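Household Tips > Kitchen > Worktops and Dishes

Sorting small items at the table: paper, bowl and plate

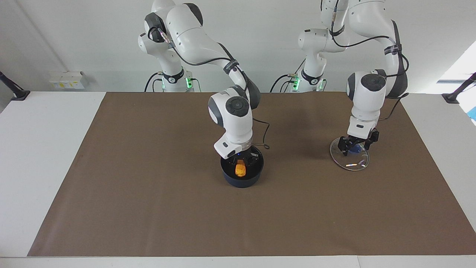

A sorting job goes faster when the surface is prepared first. The method below suits buttons, clips, bottle tops, craft pieces, fuses, cake decorations still in their wrappers and the general contents of a kitchen drawer. It needs a table, a length of brown paper and two dishes of different kinds.

Covering the table

Use plain brown wrapping paper, uncoated. A roll 76 cm wide covers most of a small table in one piece. Leave a narrow strip of tabletop bare on each side. Paper that hangs over the edge is caught by sleeves and drags everything with it.

Paper from a roll will curl. Lay it curl side down and leave it for 15 minutes with a heavy book on each end. Faint creases do no harm, but a sharp fold should be pressed out with a warm dry iron on the wrong side, as small round items collect along it. Fix the corners with low-tack tape. Ordinary parcel tape can lift the finish from painted furniture.

Brown is a better ground than white for this work. White and clear pieces vanish on a white table, and the glare is tiring under a strong lamp. For dark brown or copper-coloured items, change to pale lining paper.

Choosing the dishes

A round bowl with a deep side holds items that roll or bounce. Dark glazes, navy or black, give good contrast with orange, yellow and white pieces and poor contrast with anything dark. A bowl of 700 ml is large enough for one drawer. If it is more than half full, the lower layer will not be looked at properly.

A clear glass plate is the better choice for flat pieces that must be seen one at a time. The paper shows through, so the background stays constant and the eye does not have to adjust. Check the rim for chips before use. Glass also shows finger grease, which transfers to card and paper labels. Wipe it with a drop of vinegar on a lint-free cloth.

Stand the bowl slightly to the left of centre and the plate to the right, with a hand's width between them. Left-handed workers may prefer the reverse. Keep both dishes clear of the front edge.

Lighting

Place the lamp opposite the working hand. A lamp on the same side throws the shadow of the hand across the plate. If shadows remain, add a second lamp at a lower level or bounce the first off a pale wall.

Picking up

Lift pieces by their edges. Lower each one into the dish before letting go; dropping from a height chips glazed bowls and scatters light plastic. For pieces under 5 mm use blunt tweezers.

Large quantities

For a tin of mixed buttons, of which there may be 2,000 or more, work in handfuls. Empty the dishes into labelled jars after each handful. Sort by colour on the first pass and by size on the second.

Clearing away

Remove the dishes, peel off the tape and lift the two long edges of the paper together to form a trough. Tip strays into a jar. Roll the paper for storage, printed or marked side inwards. Replace it when it tears or picks up grease.

Print this page
E-mail this page

Related tips
Removing tape residue from painted tables
Stacking glass plates without scratches
Peng drawer dividers: cutting to fit
Labelling jars with the Dolance marker
Storing rolls of wrapping paper upright
Steststead button tins: freeing a stuck lid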